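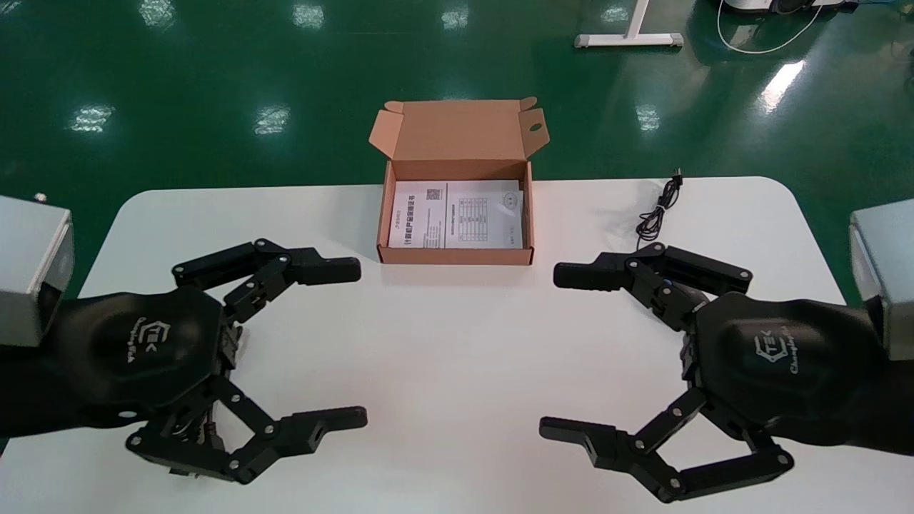 开箱第一眼，说明书平躺在盒子里，黑色的线圈在右手边

十二月，晚上十一点多，一点都不困，赶紧记下来！

今天的主角是一只纸盒。说出去大概要被人笑，可我真的喜欢开箱，尤其喜欢这种老老实实的牛皮色瓦楞纸盒，盖子往后一掀就自己立住，两边还带着小折片，插回去的时候“咔”的一下，严丝合缝。盖子靠右的地方有个圆孔，我猜是方便手指勾着打开的，也可能是挂起来用的，反正我把食指伸进去试了三次，很满足。盒子里面的颜色比外面浅一些，像没烤透的饼干。

盒子是从Clolby那边寄过来的，在路上走了5天。上午收到取件短信的时候我正在吃面，差点把碗端着就出门了。取件码尾号610，排队排了一会儿，前面的人取了一袋猫砂，我抱着我的小盒子站在后面，心情好得像过年。

摆到白桌子上拆的。我一直说这张桌子好，四个角都是圆的，腰撞上去不疼，白桌面上放什么都看得清楚，掉一颗小螺丝也能马上找到。地面是深绿色的，亮得很，顶上的灯一开，地上就是一团一团的光，走过去像踩着水。刚来的时候嫌它太绿，现在觉得配白桌子特别精神，冬天看着也不冷清。

最先拿起来看的当然是说明书。我是那种会把说明书从头读到尾的人，连保修条款都读。这一张是白纸印的中文，左半边有一条竖着的红色标题，右半边是个表格，靠上的位置还有一个小小的二维码。排得真清爽！以前在Netville买过一盏夹子灯，说明书折成手风琴，展开以后104条注意事项，字小得像芝麻，读完灯都忘了装。今天这一张，平平整整躺在盒底，不用压，不用抻，我把它夹进文件夹的时候简直有点舍不得。

文件夹里现在已经攒了好多张了，最早的一张是Mughal牌电热水壶的，壶都坏了两年，说明书还在。上个月想扔，翻到背面有我自己写的“水别超过这条线！！”，又塞回去了。

然后是那根线。细细的，黑色，盘成一圈一圈的，一头是个小插头。我拿起来先不急着解，放在手心掂了掂，很轻。线材这东西我吃过太多亏，抽屉里那团乱麻就是证据：买回来的时候都是整整齐齐的一小卷，用两次就成了一窝蛇。所以今天下了决心，新线一律当天登记，用白胶带写上名字贴在插头旁边，再用魔术贴扎好，挂到Fanum那个铁架子的第二排钩子上。

既然都动手了，就顺便把抽屉也倒出来理了一遍。战果如下：
能认出来的线，全部贴好标签；
认不出来的4根，单独装一个袋子，给它们三个月时间，没有人来认领就处理掉；
还找到一把我以为丢了的小剪刀，高兴坏了，它就卡在抽屉最里面的缝里；
过期的胶水一支，硬得能敲钉子。

理完以后抽屉居然能一推到底，我来来回回推了好几遍，就为了听那个声音。

纸盒怎么办，想了一晚上。按理说应该压扁放到回收角，可是它太结实了，盖子又能自己站着，扔掉真可惜。现在的打算是拿来放标签纸、魔术贴和那把失而复得的剪刀，大小应该刚好。明天量一下内壁，剪两条硬纸板做隔断，斜着插还是十字插还没想好。十字插好看，可是剪刀长，斜着放可能更省地方。要不先拿废纸比一下再剪。

对了，那个二维码还没扫，吃完晚饭就忙着理线，彻底忘了。明天早上扫。

还要买白胶带，今天把最后一截用光了，最后两根线的标签是用便利贴凑合的，肯定要掉。顺便看看有没有窄一点的，现在这种太宽，贴在细线上像挂了一面旗。

泡个脚，睡觉。明天做隔断！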